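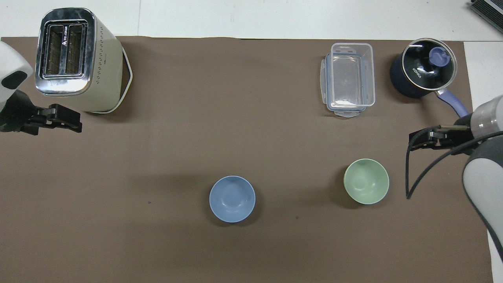 What's in the Lornerbridge kitchen set

Hi, and thanks for downloading! In this folder you get a cream toaster with a chrome top, bowls, a clear food container with clips, and a navy pot with a lavender handle (the lid says KONKA, and I'm weirdly fond of it).

Files

There are 56 pictures, all in the folder called counter. The names in items.txt are just what I call things at home - "pot" covers anything with a lid, and "box" means food containers. Seija Mäkelä would like me to split up "bowl" by size and I might get to it in May.

Using it

Do whatever you like with it, just keep this readme in the folder. If a label looks wrong, tell me or Fitzgerald Villanueva and one of us will fix it.

Last edited April 11, 2021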